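Workshop notebook, bench 2
April, started after lunch

Tower job, continued from the last entry. Whoever reads this next, the short version is that the case is staying open on the ribbed bench overnight and I would like it left there. The long version follows, mostly so I can remember in the morning what I was annoyed about.

The machine came over from the Jallbridge store room with a paper tag saying "no start." That is a full and accurate account of the problem as far as the tag is concerned. No date, no note on whether it ever started, no note on what "start" meant to the person holding the pen. I have seen "no start" mean a dead supply, a flat coin cell, a monitor cable in the wrong hole, and once a power strip with its switch off. I checked the power strip first. It was on, so we are dealing with at least a slightly better class of fault.

First try, case closed, known good cord: fans turn, light comes on, nothing on the screen, no beep. Second try, the same. Third try, which I don't recommend but always do, the same. Pulled the cord, held the front button in for a slow count, went and made coffee.

Side panel came off with the usual argument. Two thumbscrews, one of which had been tightened by somebody with a wrench and a grudge. The panel then wants to slide back before it lifts, and it wants to slide back by exactly the amount that makes you think it's stuck. I slid it. It was stuck. I slid it again. Panel is now leaning against the wall behind the solvent cabinet, label side in, with the screws in the lid of the jar. Please don't tidy the jar.

Dust inside was a good thick layer over the lower vents and hardly any at the top, so it probably lived on a carpet, against a wall. Took it to the back door and blew it out in short bursts with the fans held still. I know it's fun to let them spin up. Hold them still anyway. The neighbor's laundry was out again and I have apologized over the fence.

Pulled both memory sticks and cleaned the contacts, then tried them one at a time in the first slot. Same result with either: fans, light, silence. Tried with no memory at all, hoping the board would at least complain. A healthy board with a speaker attached ought to beep at you for that. This one said nothing, so either it's past caring or the little speaker is dead too. I plugged in the spare speaker from the Rornix parts tin. Still nothing. Then I plugged the spare speaker into the test board to make sure it worked, and it beeped so loudly I dropped the screwdriver. The screwdriver is under the bench. It can stay there until I'm next on the floor for some other reason.

Supply: checked on the meter before blaming it, which is how I'd like it to be done every time, and which I did this time mainly because the meter was already out. All rails inside limits with a load on. Swapped in the shop supply on the long leads just to be fair to both sides and got the same fans and the same silence. So the original is fine and it stays in. I have written OK on a bit of masking tape, and I'll stick it on when I find where I put the bit of masking tape.

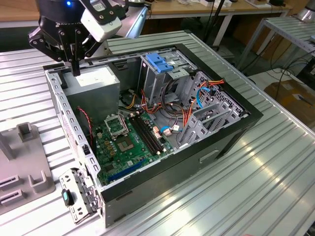 Processor came next, and I'd been putting it off because the cooler on this sort of board always feels one turn away from disaster. It came away in the end after some warming and a small twist. The paste under it had turned to something like old school glue. Cleaned up with alcohol and the lint-free wipes (we are down to the last box, see list at the end). With the retention bracket flipped up and the memory slots bare you can finally get a decent look at the middle of the board, and it pays to stop there and just look for ten minutes with the lamp pulled low before touching anything else. I did the ten minutes. I went around the socket area capacitor by capacitor with the magnifier, looking for domed tops or crust at the base, and didn't find one I'd swear against. Some I'd frown at. I am not counting frowns as a fault.

The chip itself is in the foam box on the top shelf, lid down, with the orientation mark toward the window. I checked the contacts under the magnifier and they looked straight to me. I'd like a second pair of eyes on them, preferably eyes younger than mine and attached to somebody who hasn't had three coffees.

Coin cell measured low enough to be embarrassing. Changed it. Cleared the settings with the jumper, put the jumper back where it came from, then went and checked the board drawing to see that where it came from was correct. It was. I mention this only because on the Wogan job it wasn't, and I spent an afternoon on it, and I am still not over that afternoon.

A word on the drive cages, as I seem to write one every time one of these comes in. Whoever designed the inside of this case had long thin fingers and a lot of patience. The drive side takes up a good share of the room, and anything you drop in there goes straight to the one corner you can't see into. I lost a screw to it before four o'clock. Got it back by tipping the whole case and listening. If you need the optical drive out, it's the blue latch on top of the cage, and it wants pressing and holding while you push the drive out from behind. Do not pull on the front bezel. We have a bezel in the odds box from the last person who pulled on the front bezel, and it was me.

Cable notes, for refitting. I untied the drive bundle to see what went where and regretted it at once. The red and black twisted pair along the rear frame I have left strictly alone. My plan is to leave it alone right up to the end and then check that it's still where I left it. Everything else on the loose side has a paper flag with a letter on it, and the letters match the sketch on the back of this page. The sketch is not to scale. The sketch is not really to anything, but the letters are right.

Tea, then a stretch of doing what I should have done first, which was go looking in the parts history. The store sheet lists this case as item 786 and has it coming through here once before, for "noise." Somebody fixed the noise. There is no record of what the noise was or how they fixed it, and the handwriting is mine.

Where I think we are. Supply good. Memory good, both sticks, tested afterward in the Alia machine with no errors on a full pass, around 40 minutes each, which I used to sweep. Coin cell was bad and is now good, with no change to the symptom. That leaves the processor or the board, and the processor is hardly ever the one. My money is on the board. I don't have a lot of money, and the last time I put it on a board it turned out to be a standoff in the wrong place shorting against the back, so the standoffs are first up in the morning. It would mean lifting the whole board out. I'd hoped to avoid that. I hope to avoid it every time, and every time I end up with the nine screws in a row on a strip of tape, wondering why I didn't begin there.

Order of work for tomorrow:

Second look at the chip contacts, fresh eyes.
Board out, standoffs checked against the holes, look at the back for scorching.
Board on the cardboard, chip back in, fresh paste, cooler on, one stick of memory, shop supply, spare speaker. Nothing else connected.
If it beeps, build back up one piece at a time and stop as soon as it sulks.
If it doesn't beep, try the donor chip from the Rornix tin. Check first that it's the right family. It has been the wrong family before.
If that doesn't beep either, the board is scrap and the case, supply and drives go back on the shelf as parts, with a tag that says more than two words.

A note on the tag business. I'd like us to agree on a minimum. What was tried, what happened, whether the fans turn. It could be in pencil. It could be spelled badly. I have taped a sample to the inside of the store room door and somebody has already written "no start" on it, so the message is getting through in its own way.

Shop list, such as it is:

Lint-free wipes, one box left and I've opened it.
Thermal paste. The tube on the shelf is the same tube as last year and comes out in two colors.
Coin cells. Took the last one today.
A magnet on a stick. We had one. If you borrowed it, no questions, just put it back in the mug.
More masking tape, plus whatever it is that eats masking tape.

Bench is left as is. Wrist strap is clipped to the rail at the near end, please use it, and please clip it back there instead of hanging it on the lamp. Meter is off, I went back and checked. Lamp I'm less sure of.

5:40, going home. Screwdriver still under the bench.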